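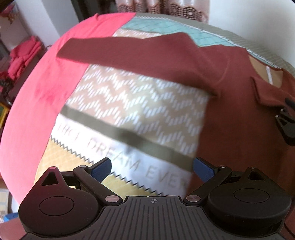

Small thread for people who care about the sea. This week I read the new report on the seagrass in Trallarell Bay, all 74 pages, and I want to share what stayed with me.

Seagrass is a plant and it has flowers. It is often confused with seaweed, also by people who swim over it every summer. I was one of them.

The survey team mapped 2726 hectares of meadow in the bay. I expected less. The north side, near Weverier, is still thick and healthy, with young fish and pipefish between the leaves.

The south side is a different story. There the boats drop anchor in the meadow, and when the chain turns with the wind it cuts a circle in the plants. From the air you see these circles like coins on a carpet.

A circle like this does not close fast. The report says the roots grow only 2 or 3 centimeters in one year at the Bilyk station, where the water is colder. So one weekend of anchoring can stay in the meadow for decades.

What helps? Mooring buoys with an elastic line, so no chain lies on the bottom. The harbor office promised to place the first ones off Nomer Point in October. I wrote to ask if they will be free for small boats. No answer yet.

If you sail there this summer: look for the pale patches, they are sand, and drop the anchor on the sand. It takes five minutes more. Please also go slow in shallow water, the propeller tears the leaves.

Someone asked me if it is possible to replant. Yes, but it is slow work by hand and many of the new shoots die in the first winter storms. The report has a good chapter about it, chapter six.

One correction to my post from this morning, Sat 31 May: I wrote that anchoring is forbidden in the whole bay. This is wrong. It is forbidden only on the Weverier side. Sorry for the confusion, and thank you to the person who told me.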